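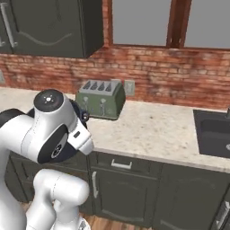

Chapter Seven
Choosing and Preparing Cord

Learning goals
By the end of this chapter you should be able to name the main cord types used in knotted work, work out how much cord a piece will need, and prepare and cut your lengths so they don't tangle or fray.

Most problems that show up late in a knotted wall hanging start with the cord. A piece that sags at one side was often cut from two batches with different stretch. A fringe that won't lie flat was usually made from cord that came off the spool with a twist still in it. The knots in the last few chapters can be tied in nearly anything, but from here on the material matters, and you will be asked to choose your own.

7.1 How cord is made

Cord for knotting falls into three groups. Single-strand cord is one loose bundle of fibres, lightly twisted. It is soft, brushes out easily into fringe and is hard on beginners, as it can't be untied many times before it goes fluffy. Twisted cord, usually three-ply, has smaller strands wound around each other. It holds a crisp knot and leaves a wavy fringe when unwound. Braided cord is the strongest of the three and the least stretchy. Use it for plant hangers and anything else that carries weight – it makes a poor fringe.

Cotton is the usual choice for indoor work. Jute and hemp are stiffer, with more colour variation along the length. Synthetic cord suits outdoor pieces, and its ends can be sealed with heat.

7.2 Working out length

A common starting rule is to cut each cord four times the finished length of the piece. Cords are normally folded in half at the dowel, so double that figure if you are mounting with lark's head knots. Dense patterns use more and open patterns use less.

Take the Brulla panel, the first project in this chapter. Its finished length is 90 centimetres and it has 25 folded cords. Four times 90 is 360, doubled to 720 centimetres a cord. For 25 cords that comes to 18,000 centimetres, or 180 metres. Add a little extra for the two outside cords, which do more of the work in this pattern.

Keep a record of what you cut and what was left over. After a few pieces your own notes will be more use than the rule, as everyone pulls their knots to a different tension.

7.3 Knotting a test swatch

Cut eight short lengths from the spool you plan to use. Mount them on a spare dowel and tie ten rows of square knots. Measure the swatch, hang it overnight with a light weight, and measure it again. If it has grown by more than 2 per cent, allow for that in your pattern or choose another cord.

The swatch also shows you whether the colour comes off on your hands. Dark dyed cotton often does. The Vidal sampler later in the chapter puts navy beside natural white, so test before you cut.

Key terms
ply, lay, fringe, working cord, filler cord, swatch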